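How to Fill a Woven Basket with Faux Fruit and Vegetables

Posted 24th November in Table and Shelf
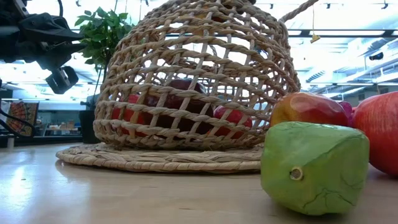 A domed basket with an open weave is one of the easier pieces to dress for a sideboard or kitchen table. Color comes through the gaps, so the filling does most of the work and the basket needs no bow, ribbon or greenery. The same openness means that a careless filling shows from every side. Allow 15 minutes for the first attempt. After that it goes faster.

What you need

One open-weave basket, domed or round, in natural fiber
One flat woven base or tray, wider than the bottom of the basket
Faux fruit and vegetables in mixed sizes
A soft, dry brush (a clean paintbrush is fine)
A lint-free cloth
Kraft paper or a plain linen napkin in a tan shade, for padding

The pieces we use most come from the Skekier loose range, which is sold by the item, so you can pick your own colors. Sketent sells a mixed carton of 192 small pieces, but that only makes sense if you are filling several baskets or decorating tables for an event. For one basket, buy singles.

Step 1: Clean everything first

Dust sits in twisted fiber and is hard to reach once the basket is full. Brush along the cords, then across them, and tap the basket upside down over a sink. Do not wet it. Natural fiber can swell and then dry out of shape. Wipe the faux fruit with a barely damp cloth and let it dry before it goes in. Glossy pieces show fingerprints, so give those a last wipe with a dry part of the cloth.

Step 2: Place the base

Set the flat base where the arrangement will stay. A full basket is awkward to move. On a smooth table, put a thin felt pad or a scrap of shelf liner under the base so that it does not slide. Let the base extend past the basket on at least one side. A base the same width as the basket tends to disappear underneath it.

Check the spot in daylight and again with the lamps on. Shiny tabletops pick up reflections from windows, and moving the base a few inches can make a real difference.

Step 3: Sort by color and size

Lay the pieces out and separate them into dark, bright and light. Reds and deep maroons read well through tan fiber. A little orange or yellow keeps them from looking heavy. Very pale pieces are harder to use – they blend into the weave and look like a hole in the arrangement.

Keep the strongest green aside. It is more useful outside the basket, in step 5.

Step 4: Fill from the middle out

Put a crumpled sheet of kraft paper in the center of the basket. It takes up space, and you will need fewer pieces. Then work outward:

Put the largest dark piece in first, near the front, with its smooth side facing out.
Place a bright piece on each side of it. Turn any piece with more than one color so that the change of color faces a gap.
Add smaller orange or yellow pieces higher up, where the weave is tighter.
Fill in the back last.

Do not press pieces against the fiber. They should rest near it. If a strand bows outward, take something out.

Avoid placing 2 pieces of the same kind side by side. If you only have a few kinds, turn one so that a different face shows.

Step 5: Add a group outside

Set a small cluster on one side of the basket, partly in front of it and overlapping the base. This is where the green goes. Put a blocky or long piece nearest the viewer and rounder ones behind. Leave the other side bare so that the woven edge of the base can be seen.

Step 6: Check and adjust

Step back and look from sitting height as well as standing. If paper shows through the weave, push it down or cover it with a small piece. If the handle leans, straighten it before you do anything else – it changes how the whole basket sits.

Care

Brush the basket every 2 weeks and keep it out of direct sun, which fades faux fruit and makes fiber brittle. Ours stood by a south window in the Haslam showroom until April, and the reds on that side had turned noticeably duller. Store faux pieces in a box with paper between the layers, away from heat.

Related: Lining a Bread Basket, Choosing a Tray for a Round Table, The Gurkunmont Weave Explained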